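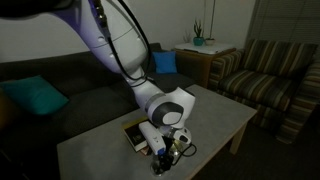

Vivden puts second arm in next year's budget

May 2019 — Vivden will buy 2 more grippers this year and hold off on a second robot arm untill the new budget opens in December. Quotes in from Fludia and Postma, 490 hours of table work logged so far against a planned 400.

"Grippers wear out first, so they get the money first," said Mirjam Vermeulen, who runs purchasing. Glassware and books stay on the task list. Spare cables too — 4 on order. Brimia's quote still to come, no favourite yet. Servicing will be costed seperately.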